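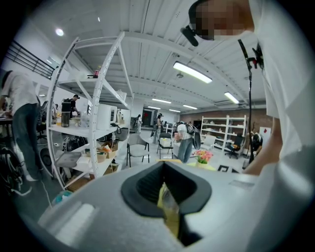
Clean the funnel before you calibrate

By Ntombi Motaung
December 16, 2024

Most of the service hours on a hand-held gripper go to the wrong part. At Drotico we keep a log for each unit, and the log for the one we call Token has 41 entries since September. Calibration accounts for most of them. The rubber funnel at the front, where the object enters and gets held, accounts for two. I think that ratio should be reversed, and I think the written procedure is to blame for it.

The procedure we inherited starts with the camera. The technician mounts the unit, checks the view, runs the alignment routine and writes down the error. Contact surfaces come at the end, under "general inspection," with a box to tick. A technician who is short of time ticks the box.

The funnel is a wear part. It is soft, it rubs against everything the operator picks up, and its rim takes the load when an object goes in crooked. Smooth wrapping and crinkled film leave a residue on the inner walls. Once the walls are slick, the operator pushes harder to get the same hold, the body shifts a little in the hand, and the recording shows a grasp that a clean unit would not need. None of this appears in the alignment figure. Token passed alignment on the morning Zanele Kekana pulled its funnel and found a split along the inside of one corner.

Marthinus Hlongwane, who wrote our current checklist, disagrees with me. His argument is that a bad camera ruins every recording, while a worn funnel ruins some of them. He is right about the camera. But camera mounts on our units rarely move, and when they do the error is large and easy to spot. Funnel wear is slow. Of the 1,000 recordings we reviewed from the last batch, 80 were rejected for slipping, and the operators had been blamed for it until we compared unit numbers.

The order I would use is this. Take the funnel off with the unit powered down. Turn it inside out as far as the rubber allows and look at the corners under a lamp. Wash it in warm water with plain soap, no solvent, and let it dry fully. Seat it again with even pressure around the rim, then insert a test block at three angles. Only after that run the alignment, because refitting the funnel can nudge the body in its mount.

I would also replace the funnel on a fixed count of grasps. We use about 2,034, a number Mircea Costache took from his bench test and declined to round. It may be too low for light objects. A spare costs less than an hour of review time, so I can live with that.

Marthinus has agreed to move the contact surfaces to page one for the next two units. The tick box stays for now.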